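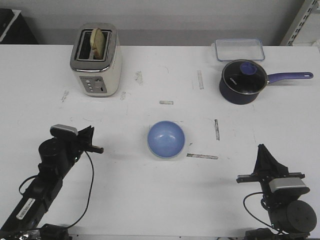 *Zuletzt geändert: im Dezember, V. Machala*

# Bodenbeläge im Objektbau, Teil 3: Was ein Datenblatt sagt und was es verschweigt

Skript zur Vorlesung. Die Folien sind knapper, geprüft wird nach dem Skript.

## 3.1 Ausgangspunkt

Wer elastische Beläge für Werkstätten, Lager oder Küchen ausschreibt, bekommt zuerst Prospekte. Darin stehen Wörter wie „strapazierfähig“, „pflegeleicht“ und „für höchste Ansprüche“. Keines davon ist eine Eigenschaft im technischen Sinn. Man kann sie weder messen noch einklagen. Streichen Sie beim Lesen alle Adjektive mit Bleistift durch und schauen Sie, was übrig bleibt. Bei der Broschüre von Prolamton, die wir in der Übung verwenden, war das auf der ersten Seite die Telefonnummer.

## 3.2 Nutzungsklassen

Die Klassen nach EN ISO 10874 sind zweistellig. Die erste Ziffer steht für den Bereich (2 Wohnen, 3 gewerblich, 4 leichtindustriell), die zweite für die Beanspruchung. Eine 34 ist also gewerblich, sehr stark beansprucht, und eine 41 leichtindustriell, mäßig.

Zwei Missverständnisse halten sich hartnäckig:

- Die Klasse ist keine Lebensdauerangabe. Wer aus „Klasse 33“ eine Zahl von Jahren ableitet, hat sie geraten.
- Die Klasse gilt für den fachgerecht verlegten Belag. Über den Untergrund sagt sie nichts, und dort entstehen nach meiner Erfahrung die meisten Reklamationen.

## 3.3 Gesamtdicke und Nutzschicht

Bei heterogenen PVC-Belägen interessiert die Nutzschicht, beworben wird gern die Gesamtdicke. Ein dicker Schaumrücken macht den Belag angenehm zu begehen, unter Punktlast aber nicht besser. Fehlt die Nutzschicht im Datenblatt, fragt man nach. Kommt darauf eine Antwort mit „je nach Ausführung“, fragt man noch einmal.

Bei homogenen Belägen entfällt diese Unterscheidung, was Verkäufer gern als Überlegenheit darstellen. Das ist mir zu einfach. Homogene Ware kann man aufarbeiten, dafür hängt viel von der Oberflächenvergütung und der Reinigung ab.

## 3.4 Resteindruck

Geprüft wird nach EN ISO 24343-1: Last aufbringen, entlasten, verbleibende Vertiefung messen. Ein guter Laborwert hilft beim Vergleich zweier Produkte. Er hilft wenig bei der Frage, ob ein Regal mit schmalen Stellfüßen nach einem Sommer Dellen hinterlässt, denn thermoplastische Beläge werden mit steigender Temperatur weicher. Matěj Sýkora hat mich nach der letzten Sitzung gefragt, ob man den Laborwert nicht einfach umrechnen könne. Mir ist kein Verfahren bekannt, dem ich trauen würde.

## 3.5 Weichmacherwanderung

Gummi auf PVC ist ein alter Streitpunkt. Bestimmte Gummimischungen, darunter Reifen und Mattenrücken, können bleibende Verfärbungen verursachen. Der Fleck sitzt dann im Material und lässt sich nicht abwischen. „Beständig gegen Reifenabrieb“ bedeutet etwas anderes, nämlich dass sich Abrieb entfernen lässt. Lesen Sie solche Zusagen wörtlich.

## 3.6 Fallbeispiel: Halle Urkimham

Verlegt wurden lose Klickfliesen von Medik auf altem Estrich. Die Reklamation umfasste 171 Fliesen mit aufgestellten Kanten, der Lieferant erkannte davon 112 an. Branislav Štefanec, damals Bauleiter, führte den Schaden auf „Materialermüdung“ zurück. Das Wort steht auch im Gutachten des Büros Rusnák, ohne Messung dahinter.

Aus den Unterlagen ergibt sich:

1. Ein Feuchteprotokoll liegt nicht vor.
2. Die Randfuge fehlt auf der Torseite. Wie breit sie sonst ausgeführt ist, wurde nicht aufgenommen.
3. Die Fläche liegt hinter einem Glastor nach Süden. Oberflächentemperaturen hat niemand gemessen.
4. Der Restposten stammte aus mindestens zwei Chargen. Ob die Maße zueinander passten, ist offen.

Ich halte behinderte Wärmedehnung für wahrscheinlich, beweisen kann ich sie mit diesen Akten nicht. Hedvika Šindelář vertritt in ihrem Seminar die Gegenmeinung (Maßabweichung zwischen den Chargen). Beides darf in der Klausur stehen, wenn es begründet ist.

## 3.7 Restposten

Der Preis ist selten das Problem, die Nachlieferung schon. Rechnet man mit ungefähr 100 Quadratmetern und kauft knapp, fehlt später genau die Charge, die man für eine Ausbesserung bräuchte. Zu klären sind vor dem Kauf Chargennummern, Lagerung, Farbabweichung und die Frage, ob die Gewährleistung für Restware überhaupt unverändert gilt. Mündliche Auskünfte dazu bitte nicht in die Akte schreiben, als wären es schriftliche.

## Aufgaben zur Übung

- Vergleichen Sie zwei Datenblätter Ihrer Wahl. Welche Angaben fehlen im einen und stehen im anderen?
- Formulieren Sie für Urkimham eine Nachforderungsliste an den Gutachter, höchstens eine Seite.
- Suchen Sie in einem Prospekt eine Aussage, die sich durch keine Prüfung widerlegen ließe.

Abgabe bei Vignesh Thomas, bitte auf Papier. Teil 4 behandelt Klebstoffe und Untergrundvorbereitung.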